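Drusard Guest Suite - House Manual
Section 4: Breakfast tray and table set-up

For whoever is on mornings. Read it once all the way through, then keep it by the kitchen door. Questions go to Abelardo Cáceres, ext. 73.

What you need
Floral tray, the large one
Plate with the patterned black rim
Small reddish-brown mug
Flower sheeting for the tabletop
Damp cloth, dry cloth

4.1 Covering the table

1. Clear everything off. Wipe top, then the metal edging. Dry both.
2. Unroll sheeting, printed side up. Gray ferns and orange blossoms should face you. If you see plain white you've got it upside down.
3. Smooth from the middle out. No bubbles under the tray end or the mug will rock.
4. Corners last. Don't pull hard, it tears.

Note: sheeting is cut to fit this table. Do not swap with the one from the Sampaio room, that one is 2 inches short and the bare strip shows.

CAUTION: No hot pans straight on the sheeting. It marks and the mark stays. Use the Firex mat, second drawer.

4.2 Setting the tray

1. Wipe tray front and back. Crumbs hide under the rim.
2. Tray goes at the left end of the table, always. Guests reach for it there and the right side stays free for bags, keys, newspaper.
3. Mug on the left end of the tray, handle pointing to the far side.
4. Plate on the right end. Check the rim for chips with a finger before you set it down. Chipped plate = out, take one from the Tretance box in the pantry.
5. Leave the middle of the tray open. Toast and jam go there later, not before the guest is up.

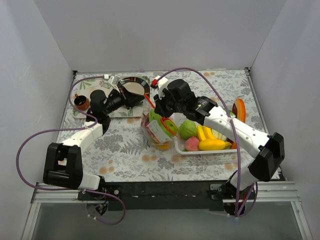 6. Fill mug only when asked. Coffee no hotter than 65 C on the machine display, we had a complaint in February.
7. Napkin goes under the plate edge, folded once.

Note: 2 guests means a second tray. Dont crowd two plates onto one, they slide when its carried.

CAUTION: Carry the tray with both hands, mug taken off first. Put the mug back once the tray is down.

4.3 Clearing

1. Mug and plate off first, then tray.
2. Plate by hand only. The rim pattern fades in the dishwasher. Mug can go in, top rack.
3. Tray: warm water, soft sponge. No scouring pads on the flowers. Stand it on it's long side to dry.
4. Wipe sheeting where it lies. Jam needs a bit of dish soap. Only take it up for the weekly wash-down.
5. Anything broken or missing, write it in the pantry book before you leave.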